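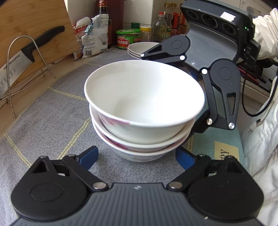
Heneck House, which wing is older?

Started by millrace_ed, August 6, 2020

millrace_ed
I'm writing a short history of the Heneck House in Nesent for the county newsletter and I've run into a problem with the dating. The plaque by the front door says the brick part was built first and the frame wing on the north side was added later by Frans Segers when he moved his law office out of town. The old register form says the same thing.

I went through the deed book last month and I don't think that's right. There is a lease from the owner before Segers that mentions "the frame dwelling and well" and says nothing about a brick house. If the brick part was already standing, why would the lease leave it out? Has anyone looked into this?

porchlight
I grew up two streets over and it was always called the brick house, for what that's worth. My grandmother said the wing was the servants' quarters. I never heard anything about a law office.

Gijs Wouters
The lease you mention is on page 344 of the deed book, correct? I read it years ago when I was working on the Greltov Road farms. I would be careful with it. Leases were often written for only part of a property. The owner could have rented out the frame dwelling and kept the brick house for himself. It doesn't tell you the brick house didn't exist.

Also, there was a second frame house on that lot, closer to the creek. It burned. The lease could be for that one.

millrace_ed
Yes, page 344. I didn't know about a second frame house. What's the source for that?

Gijs Wouters
The insurance map shows a small outline near the creek marked as ruins. There is also a line in the Segers family letters about "the burnt place." I don't have copies at home but the library has both.

tworiversgal
I've seen that map and the outline near the creek is tiny. It looks more like a springhouse to me. I wouldn't call it a dwelling.

Gijs Wouters
It was drawn after the fire. What's left of a house can be small. The chimney base is all they would have measured.

tworiversgal
It isn't labeled as a chimney, though. It says "ruins" and nothing else. You're reading a lot into one word.

lathandplaster
Has anyone looked at the building itself? I did some repair work there when the back stairs were replaced. The framing in the north wing is hewn, with pegged joints. The floor joists in the brick part are sawn, and the nails I pulled from that floor were machine cut. That doesn't settle it, because people reused old timbers all the time, but if I had to bet I'd say the wing is older.

The other thing is the doorway between the two. On the wing side there is clapboard behind the plaster. It runs behind the brick wall as far as I could see with a flashlight. You don't put siding on a wall that is going to be up against brick.

millrace_ed
That is exactly the kind of thing I was hoping for. Did you take any pictures or write it down?

lathandplaster
No pictures. I told Veerle Dewulf, who was running the house at the time, and she put a note in the repair file. It should still be there unless the files got moved when they redid the office.

Hilde Wuyts
The repair files went to the storage room in the annex with everything else from before the roof project. I help with the catalog. There are 176 folders and the ones for the house are in order by year, so it won't be hard to find if someone gives me the year of the stair work.

lathandplaster
I'd have to look at my old invoices. I know it was March because the back yard was all mud and we had to carry the stringers in through the front hall.

porchlight
Were the stairs the ones up from the kitchen? Those scared me to death on the fourth grade field trip.

lathandplaster
Those are the ones. Steep, with a turn at the bottom and no rail.

Gijs Wouters
The clapboard is interesting and I'd like to see that note. I still don't agree that it proves the wing was there first. The register form was prepared by Wouter Bakker, and he was not careless. He had been through the tax lists. The value of the property goes up sharply the year after Segers bought it, which fits Segers adding a large wing.

millrace_ed
Couldn't it fit Segers adding a large brick house just as well? The brick part would have cost a lot more.

Gijs Wouters
It could. But then you need to explain the datestone in the brick gable, which is earlier than Segers by 5 years.

tworiversgal
That datestone was reset when the gable was rebuilt after the windstorm. Bakker says so himself in the form, near the end. There's no telling where it was before, or whether it came from that house at all. The Lã chapel down the road was pulled down the same summer and people carried stone off from it.

Gijs Wouters
I've heard the chapel story and I've never seen a document for it.

tworiversgal
And I've never seen one for your burned house, so we're even.

millrace_ed
Let me ask a practical question. The newsletter gives me one page and it's due soon. Should I repeat the plaque, or say that the order of building isn't certain?

lathandplaster
Say it isn't certain. If they ever want to know for sure they can have the timbers in the wing tested by their rings. It takes a few cores and somebody who knows how to read them. Last I heard the house didn't have the money.

Gijs Wouters
I agree with that, as long as you give the plaque version first and say where the doubt comes from. Please cite the deed book properly. Half the articles on Nesent repeat each other and you can't trace any of it.

porchlight
If it helps, the 100 year anniversary booklet from the Greltov Road church has a drawing of the house with no brick part at all, only a frame house with a porch. I always figured the artist got lazy. I can scan it when I get back to my mother's place.

tworiversgal
Please do. Does it say who made the drawing?

porchlight
There's a signature in the corner but I can't remember the name. I'll check.

Hilde Wuyts
I looked in the annex this afternoon. There are two folders with stair work in them, one for the kitchen stairs and one for the cellar. The kitchen folder has the note from Veerle Dewulf. It is half a page, in pencil, and it mentions siding "continuing behind brick, seen by carpenter." No sketch. I'll make a copy and leave it at the front desk for millrace_ed.

millrace_ed
Thank you, I'll pick it up this week. I'm going to hold the article until I've seen the drawing too.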